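Ticket: Clorna recipe box won't sync between phone and laptop
Status: solved (I think!)
Opened by: Rebecca Caruso

Hi all, me again. I keep all my recipes in Clorna, 800 of them at last count, and since the April update anything I add on my phone never shows up on the laptop. Going the other way works fine, so a soup I type up on the laptop is on the phone before I've even stood up. I've signed out and back in on both, restarted everything, and cleared the cache on the phone (which lost my shopping list, so write yours down first). 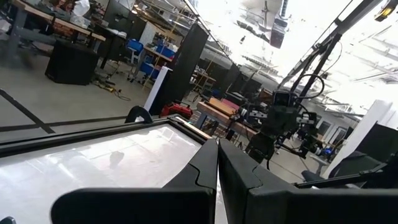 Update, a bit later: Quang Bùi from support asked me to look under Settings, then Account, then Devices. I had 11 devices listed in there! Old phones, a tablet I gave to my sister, the laptop twice under two different names. He had me remove everything except the phone and the one laptop entry that said "active now." Tried a new recipe after that and still nothing, but the error changed from a plain "sync failed" to "sync failed, code 58," and he seemed pretty pleased about it.

Update again: code 58 means one recipe in the queue is stuck and everything behind it waits. Mine was a marinade with a fraction pasted in from some website. I deleted that line, typed 1/2 by hand, hit Sync Now, and the whole backlog came across in 4 minutes. 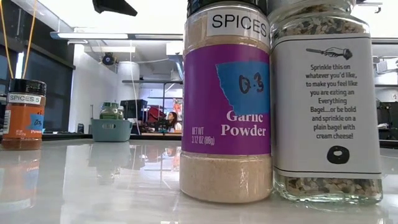 Do I have to delete the whole recipe if I get code 58?
Just the line with the odd character in it. Retype that by hand, save, and press Sync Now on the device where you made the change.

I'm leaving this open until tomorrow night in case it comes back. Thanks Quang, you were very patient about the shopping list.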